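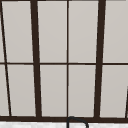

Right, a thread on the serial fiction site Celura and its new "reader heat" score, because I've been asked about it by four people now and I'd like to type this out once.

The claim is that chapters with a higher heat score keep readers longer. The score comes from a tool that reads your draft before you post it and tells you where people will get bored. I write a slow fantasy serial about a river town called Rusgate. You can guess how we got on.

I fed it chapter one. 3210 words, mostly two brothers mending a weir and not talking about their father. Heat score: poor. Suggested fix: "introduce threat earlier".

The threat is the father. He's upstairs for the whole chapter. I don't know how much earlier I can introduce a man who is already in the house.

So I tried a cut version. 1097 words, brothers, weir, out. Score went up. I read it back the next morning and couldn't tell the brothers apart.

I'm not against cutting. I cut all the time, I cut a horse last week. But I'd like to know what I'm being told to cut for, and a little orange bar doesn't say.

Dindo Fajardo, who has beta read for me since the forum days, did both versions blind. He liked the opening of the short one and everything else in the long one. He also said Stakar sounds like a brand of drill. Stakar is the elder brother and has been called that for six years, so thank you, Dindo.
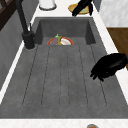

What bothers me more is where the score comes from. The help page says it was built on "completed reads". Completed reads of what? If it's the front page of Celura, then it has learned what the front page looks like, and it'll tell us all to write that.

Front page today, Dec 2, 2024: assassin, assassin, assassin at a school, duke. I've nothing against the duke.

I did a small test. Took 300 words of the weir scene and added the line "And then he heard the scream." No scream follows. No one screams in Rusgate until book two. Score jumped straight away.

Took the line out, put in "And then he heard the kettle." Dropped again. I grant you a kettle is less frightening, but in that house I'd argue it's close.

One passage isn't science, I know. People keep sending me screenshots of their scores going up as if that proved something, and that isn't science either. I want to see reader numbers before and after. Not one person has sent me those.

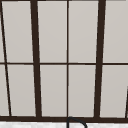

Does a low heat score hide your chapter from readers?
Celura says it doesn't affect where a chapter is listed, only the advice you see in the editor. I've no way of checking that and neither have you.

Bleddyn Yorath is more generous about it than I am, so in fairness to him: he ran his whole ghost novella through and found a chapter where he'd explained the haunting twice. Good catch. He'd have found it reading aloud, I think, but he didn't, and the tool did.

He also ignored it on the ending. It wanted the landlady, Mrs Humphreys, to "face a clear consequence". She's the best thing in it precisely as she is, counting her spoons and not sorry at all.

So perhaps that's the use of it – a dim but patient reader who notices repeats. I could live with that. It isn't how it's being sold, though, and it isn't how the newer writers are taking it. I've seen three of them delete first chapters I liked.

If you're 17 and writing your first serial and a bar tells you your opening is cold, you'll believe the bar. I would have. I believed a bloke on a forum in April of my first year who said adverbs were banned, and it took me ages to get over it.

Also, a slow chapter on a serial site was always going to lose some people. They weren't going to stay for the weir. The ones who did stay write me long comments about the father.

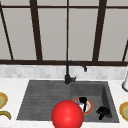
Should you run a finished draft through it before posting?
Try it once on a chapter you already know well, and see whether its complaints match your own. If they don't, post the draft as it stands and ask a reader you trust.

I've put chapter one back up in full, weir and all. No heat score, I switched the thing off in settings (it's under Display, for some reason).

Chapter two is Friday if I can work out what to do about the missing horse. Stakar was riding it.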